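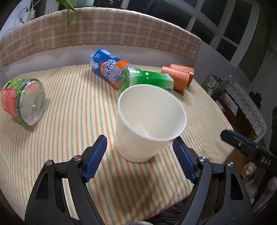
종이컵은 쓰고 나서 바로 버려야 한다고 Orkier가 댓글에 썼는데, 저도 같은 의견입니다. 다만 버리기 전에 확인할 것이 조금 있어서 아래에 적습니다.

휴게실 식탁 점검표 (Urberg 2층)
점검일: 2021년 8월 7일

1. 식탁보가 바닥까지 내려와서 발에 걸리지 않는가
확인. 창문 쪽은 7월에 길이를 줄였습니다.

2. 넘어진 병이나 컵이 있는가
있음. 초록색 병 하나, 파란색과 주황색 병 하나가 누워 있습니다. 구리색 종이컵도 두 개 누워 있습니다. 병은 뚜껑을 먼저 확인하고 세워 주십시오.

3. 서 있는 컵에 음료가 남아 있는가
없음. 흰 종이컵은 비어 있습니다.

4. 식탁 다리가 흔들리는가
조금 흔들림. 나사를 다시 조이는 것을 요청했습니다. 요청 번호는 1369입니다.

5. 뜨거운 물 주전자의 전선이 통로를 지나가는가
아니요. 벽 쪽으로 옮겼습니다.

6. 바닥에 물기가 있는가
없음. 오전 9시와 오후 5시에 두 번 보았습니다.

의견: 2번은 지난 점검에서도 같은 내용이 나왔습니다. 병은 식탁에 두지 말고 선반에 넣어 주시기 바랍니다. 다음 점검은 15일 뒤에 합니다.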